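Wistthorpe Docs > Brutau controller > Tutorials
Tuning a slot insertion with the wrist camera
Written by Mirela Furtado. Last updated 12/6/25
Contents: Before you start / Step 1 / Step 2 / Step 3 / Step 4 / If it jams

This tutorial sets up a slot insertion skill in Brutau, using the wrist camera to line up and a compliant move to go in. It assumes the arm is already calibrated and that you can jog it from the Sarmiento panel.

Before you start
You need Brutau running with the insertion plugin loaded, a fixture board fixed so that it can't shift, and a stick or peg narrower than the slot. Set the gripper force to the low preset. A thin wooden stick will bow if you squeeze or push it too hard, and the offsets you save will then be wrong.

Step 1: Teach the approach pose
Jog until the stick points at the slot you want and its tip is just short of the opening. Save this as approach_pose. Keep the wrist square to the board. A few degrees of tilt is easy to miss from the side of the cell, so check it in the camera view.
Next, jog forward slowly until the tip is inside the slot, and save that as seat_pose. The planner takes the insertion axis from these two poses, so don't teach them from different sides.

Step 2: Mark the target in the camera view
Open the perception tab with the arm still at seat_pose. Draw the search region over the row of slots and click the one you are using. Fixture boards often carry several raised rectangles that look alike to the detector. On ours, the two on the left have narrow, dark openings and the next two have lighter faces inside a similar rim. Turn on "require dark centre" so that only real openings are kept as candidates.

Our target is the second slot from the left, and at seat_pose the upper end of the stick should be hidden inside it, with the stick still held between the fingers.
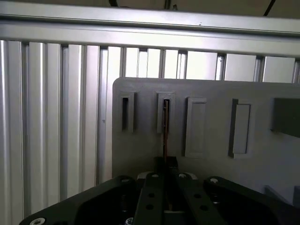
Step 3: Mask the background
Ribbed aluminium profiles behind a board give the edge detector plenty of long straight lines, and some of them will score higher than the slot. Draw a mask over everything outside the board and save it with the skill. Then mask the gripper fingers too. The round holes in them can be picked up as dark blobs when the threshold is low.
Set the threshold to 60 and run the detector from approach_pose. If it finds two candidates, raise the threshold a little and try again. If it finds none, check the mask first - it is usually drawn too tight.

Step 4: Set the compliant move
In the skill file, set:

mode: compliant
axis: from_poses
search: spiral
search_steps: 48
timeout_ms: 1,000
on_contact: hold_force

Run it at low speed with a hand on the stop button. The arm should move to approach_pose, correct sideways from the camera, and then go forward. When the tip touches the rim, the spiral search starts and carries on until the stick drops in or the timeout is reached.
Save the result with Ernico so that the log and the skill file stay together.

If it jams
Back out along the insertion axis only. Do not open the gripper with the stick part way in, or you will lose the grip offset and have to go back to Step 1. Consolacion Cabanatuan has added a back_out action to the plugin for this, and it can be called from the panel.
If the log shows error 184, the two taught poses are too close together for the planner to work out an axis. Teach approach_pose again from further back.

Next: Running the same skill on several slots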